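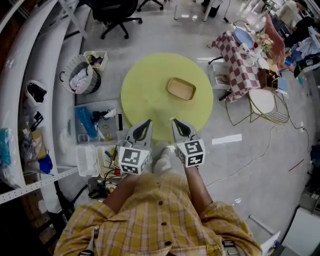
The rug and tray, shelf side of the room

fiva_221
OK, rate my corner. The yellow-green round rug is the new thing and I love it way more than I expected to! The gray concrete floor looked so sad before. Still can't decide on the woven tray though — leave it in the middle of the rug or get it up off the floor?

Heo
Love the rug. I'd lose the tray, someone is going to step in it. Put it on the shelf and toss the small stuff in there.

skollitz253
Disagree, the tray looks great against that color. What's bugging me is the shelf (cardboard box, plastic bags, come on). And the clear bin with the cables has no lid plan??

fiva_221
Ha, fair. The bin is my cable purgatory. I've been "sorting" it since December.

Heo
Four zip bags and a marker. Did mine in one evening.

Baltazar Alvarado
Is the rug the Cunano one? Does it slide on concrete? Mine went everywhere until I put a pad under it.

fiva_221
Yep, Cunano. Slides a little — which pad did you get?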